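# Talleck House – Residents' Meeting, August

**Held:** Monday, 7:30 p.m., ground floor lounge
**Present:** ten residents, plus the two house reps (chair and minutes)
**Apologies:** both rooms on the top landing 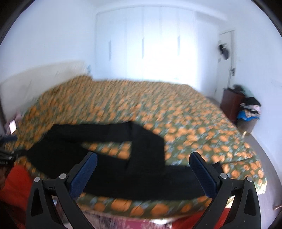
## 1. Last month's minutes

Agreed, with one fix. The new clothes racks came to 662 in total, and the July minutes had left off the delivery. The chair thanked everyone who carried boxes up the stairs on the hottest evening of the month. It was a great turnout and all the racks were together by nine!

## 2. Bedroom reset weekend

Most of the meeting went on this, and it was a really good discussion. The idea is one weekend when everyone in the house sorts clothes and bedding at the same time, so that the washing machines, the racks and the donation run can all be planned together.

Room 4 spoke up for using the bed as the sorting table. Make the bed first, spread pulled flat, then bring clothes to it a few at a time and fold each one before fetching more. Trousers got a surprising amount of airtime. Room 4 folds them lengthwise, leg on leg, then in thirds. Room 7 hangs everything and would never go back. Room 2 rolls, and gave a quick demonstration with a sweater, which got a round of applause.

Other points raised:

- Black clothes are hard to tell apart once they are in a pile. Room 9 suggested sorting them by daylight, near a window, and most people liked that.
- Bedspreads that hang low at the side hide whatever has slid down there. Please lift the edge and check before vacuuming.
- Phones and chargers should come off the bed before the sheets do. One phone went through a wash in the spring and we would love to keep it at one.
- Cables and bag straps tangle together when they share a corner. There are spare hooks in the hall cupboard for anyone who wants them, free.
- Cushions can be washed if the label allows it. Blankets go in on their own.

It was asked whether people have to empty their closets completely. No. Do as much or as little as you like – one drawer is fine, and so is the whole room.

**Agreed:** the reset goes ahead on the last weekend of the month. Rooms 1 to 6 have the machines on the first day and rooms 7 to 12 on the second. Swaps can be arranged on the sheet by the kettle.

**Action:** minutes rep to put up the machine sheet by Monday.

## 3. Bedding swap

Last year's swap was such a success that three rooms asked for it again before the chair had finished reading the item out. Clean bedspreads, pillowcases and curtains only, folded, on the long table in the lounge. Bright patterns were the first to go last time, so if you have a printed spread you are tired of, somebody here will be thrilled with it.

There was a question about pillows. After some back and forth it was decided that pillows stay out, cushions are okay.

Anything left on the table at the end goes to the Rirkgate thrift store along with the clothes.

**Action:** room 5 to ask Rirkgate if they can take single sheets, as the answer was different in the spring.

## 4. Laundry room

The repair quote from Pereyra is in, at 503 for the second dryer. A new dryer of the same size would be 772. Opinions were split. Room 8 felt that the dryer has had plenty of chances already. Room 3 pointed out that it ran well for most of the winter, and that the fault is only in the door catch and the drum belt.

A vote was taken: seven for repair, four for replacement, one undecided.

**Agreed:** repair, and look at it again if it stops a second time.

Maltine detergent is back in the cupboard after the mix-up with the order. Please use the scoop, level and not heaped. Two people said their towels feel much softer with less of it, and a third is going to try it this week.

**Action:** chair to book Pereyra and ask for a morning visit.

## 5. Money

The house fund stands at 1,280 before the dryer repair. No objections to spending up to 40 on labels, bags and string for the reset weekend.

## 6. Any other business

- Room 6 has a steamer that anyone can borrow. Fill it to the line and leave it to cool on the tile shelf.
- The hall light is on a timer now and goes off at midnight.
- Red and pink fabrics: a request for people to wash these separately the first couple of times. Several pale shirts were mentioned.
- Room 11 would like a shelf for lost socks. Warm support from all sides. There is a spare one in the bike shed that might fit above the sink.
- Snacks for the reset weekend were discussed at length and with real feeling. Sign up on the same sheet as the machines, and please write down what you are bringing, as we ended up with five bowls of chips last time.

**Action:** room 11 to measure the wall above the sink.

Meeting closed at 8:50 p.m. Next meeting in September, same room, same time.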